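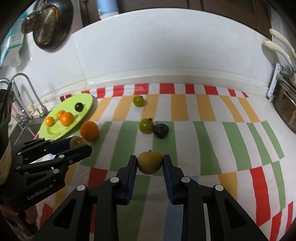 ## 3.2 Storage of Fruit in the Home

Figure 2. Two of the fruits kept in a household kitchen, with the striped tablecloth on the counter.

Households in Sosden and Jitmont were asked where they put fruit when it came into the house, how long it stayed there, and what became of it. The storage questions were part of the longer food diary described in Section 2. Of the 67 households that returned a diary, 11 left the storage pages blank and are left out of this section. They are still counted in the spending figures in Section 3.1.

Most households kept fruit in more than one place. Fruit bought hard was left out on a counter, a table or a windowsill until someone judged it ready to eat. Fruit bought soft went into the refrigerator the same day or was eaten. Bananas were the main exception and stayed out in nearly every home, even when the rest of the fruit had been moved. A few diaries mention a closed cupboard or a paper bag used to speed up ripening, mostly in Jitmont, where the weekly market sells fruit harder than the stores do.

The test for ripeness was almost always touch. People wrote that they pressed near the stem, or that they picked the fruit up and judged it by weight. Smell came second. Color was mentioned often for bananas and mangoes but seldom for pears, and several people noted that a brown or speckled skin told them little about the inside. This agrees with the shopping interviews, in which color was given as a reason to buy but rarely as a reason to eat.

Placement within the kitchen mattered more than we expected. Fruit left on a counter in regular use was eaten sooner than fruit of the same kind kept in another room. The difference was largest for small fruit that can be eaten without a knife. In homes where the counter was also the main place for cooking, fruit was moved several times a day to make room, and the diaries record more bruising. One Sosden household solved this by giving the fruit its own shelf, then found that the children stopped taking it.

Waste was recorded by weight on the scales we supplied. The highest amount thrown away by a single household in one week was 800 grams, all of it soft pears bought together at a reduced price. Low-priced bulk purchases account for much of the waste in both towns. The Zadero store chain sells pears and apples in closed bags, and diary keepers who bought these often wrote that the whole bag ripened at once. Fruit picked out by hand at the Sopacua market was more mixed in ripeness and lasted longer in the home.

Two limits should be kept in mind. The diaries ran for 3 weeks in December, when kitchens are heated and many families buy more fruit than usual. Ripening on the counter may be slower in an unheated kitchen, and quicker in summer. Also, people who weigh their waste may begin to waste less. We saw a small drop in the final week but cannot say whether the diary caused it.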